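Tatden bench, pre-session check, hand-held grippers (pair)
Checked by: C. Ekpo
20 March 2019

Finger pads, ribbed faces: OK. No tears. Wiped both sets
Pads meet when closed: OK
Trigger return: OK left, slow on right. Greased it, better, recheck after 30 demos
Housing screws: OK
Marker on top, flat and clean: OK. Corner was lifting last time, reglued
Headset strap and cable clear of face: OK
Lens wipe: done
Clocks synced, both grippers + headset: FAIL first try, OK second

Comment on sync. Noémie's result only holds if the two streams line up, policy trained on the aligned set beat the unaligned one on the handover task and thats the whole claim. So if sync fails twice, stop. Do not record and fix later, we lost 163 demos that way.

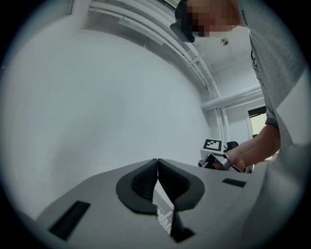

Same goes for marker tracking. Cover a marker with your fingers and the relative pose between hands drops out, then the filter throws the entire demo away. Grip low. Selvaraj wants 400 clean ones before the June rerun.

Floor clear, no cables underfoot: OK
Pinch points, two people working: keep fingers out of the pads, call before closing
Breaks: headset off every 30 min. Not being followed, pls do
Disk space: OK
Demo log filled in: NO. Last entry is 1291, no intials. Jalen to sort

Open items: right trigger spring, spare pads from Pernis still not here. Nevzat has the order number.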